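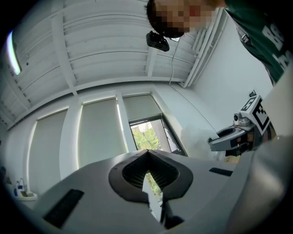 Lilla Farkas wrote to me that the robot had done exactly what it was taught, and that I should stop calling it the robot's failure. I was angry for one evening and then I began to think she was right.

Articles > Robotics > Opinion

Whose mistake does the arm repeat?
By Surachet Jitpraphai
Mar 23, 2019
5 min read

The facts are short. In our lab at Hernon we had an arm which put drinking glasses from a drying rack onto a shelf. It had learned this from recordings that people made with hand-held grippers, one in the left hand and one in the right. On the day of the fault the arm took a glass, moved it over the shelf, and continued to go down after the glass was already standing. The force limit should have stopped it, and it did, but too late for the glass. A piece of it cut Maricica Vlad on the wrist. She was standing inside the taped line, where all of us had stood many times.

The first report said "control error." I signed it. The second report, which took us six weeks, said something less comfortable. The block with the printed markers on one of the grippers had turned a little on its mount. The screw was not loose enough that a hand could feel it. But the software calculates the position of the gripper from these markers, so everything recorded after the block moved was wrong by a small angle, and a small angle at the block becomes a real distance at the fingertips. We had 700 recordings of this task. In 382 of them the block was already turned.

I want to say what I think about this, and I know that some colleagues do not agree.

My opinion is that a recording tool should be treated as safety equipment. In our lab it was treated like a pencil. The arm has an emergency stop, a light, a logbook and a yearly inspection. The grippers were in a plastic box under a table, and when one fell on the floor, the person picked it up, looked whether it still opened and closed, and continued. I did this myself in May of the year before, and I did not write it down. I do not know if it was my fall which turned the block. It is possible.

We trust the tool in the hand for a simple reason: it cannot hurt the person who holds it. It has no motor. If I pinch my finger with it, I open my hand. So the danger seems to start only when the arm is switched on, and all our rules start there too. But the error was made much earlier, in a quiet room, by a person who worked carefully and had no way to notice it. This person did not see the angle. She saw a glass placed gently on a shelf, and she really had placed it gently.

Chun-yin Choi, who read a draft of this text, thinks I am making the matter too big. In his view the arm must be safe with any data, also with bad data, and if the force limit was too high, then the force limit is the fault and the rest is only quality work. I respect this. The limit was too high, and we lowered it the same evening. But I cannot follow him to the end. A limit is the last thing between the arm and the wrist. If we know of an error which pushes the arm against this last thing again and again, we should remove the error also, and it is strange to me to call that "only quality."

There is also a habit of language that I would like to see disappear. We said that the data was "noisy." Noise goes in all directions and with enough recordings it becomes weak. A turned block is wrong in the same direction every time, and more recordings make the arm more sure of it. We collected more recordings when the results became bad - we were quite proud of our discipline - and we made the fault stronger with our own work.

What do I ask for? A fixed stand on the table where each gripper is placed before a session, so that the software can compare the measured position with the known one. It takes less than a minute. A line in the logbook for each fall, without a discussion about who let it fall. A painted mark across the screw and the block, so the eye can find what the hand cannot feel. When I visited Edero I saw the stand, and they had it long before us. I asked why they never published it, and the answer was that it seemed too simple to publish.

I also ask that the people who record are told what happened with their recordings. Ours were not told for a long time. They heard about the glass from the kitchen, as one hears about such things, and two of them believed they had been clumsy.

Maricica's cut is healed, and she has moved the taped line farther from the shelf. I have asked for the first report to be corrected. It still says "control error," with my signature under it.

Previous Next Topics Archive Contact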